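Grivar Industrial Design Association
Minutes of the Regular Meeting, 23/06/2026

Presiding: Natalia Medrano
Recording: Wenceslao Villaseñor

1. Call to Order
The meeting was called to order at 6:05 p.m. A quorum was present. The minutes of the previous meeting were approved with one correction: the spelling of "Wuliditz" in item 4.

2. Membership
Mr. Villaseñor reported 137 active members. Student memberships are up for renewal in July. Notices will go out by mail and e-mail.

3. Vorel Student Award
The jury received 236 entries in the vehicle and transport category. Ms. Medrano noted that several schools had sent drawings without the required side view. After discussion it was moved and seconded that these entries be returned for completion and accepted if received again within 14 days. Motion carried, two opposed.

The award amount was set at $3000, to be paid in a single check. A request to split it between two winners was tabled.

4. Serrano Lecture Series
The speaker for the fall lecture has asked for a longer question period. The Association agreed to 30 minutes. Printing of 320 programs was approved. Members asked that the type be larger than last year's.

5. Wuliditz Sketching Workshop
Mr. Villaseñor presented the outline for the one-day workshop on marker rendering and foam models. Participants will supply their own knives and cutting mats. The fee for nonmembers remains under review.

6. Rooms and Equipment
Repainting of the meeting room was discussed. Two bids are on hand and a third has been requested. Action: Ms. Medrano to report at the July meeting. 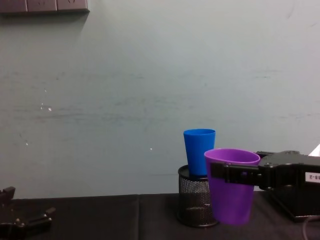
Wall with scuff marks, and table with black cloth.

7. Other Business
A member asked whether back issues of the newsletter could be scanned. Referred to Mr. Villaseñor.

8. Adjournment
The meeting was adjourned at 7:40 p.m.

Respectfully submitted,
Wenceslao Villaseñor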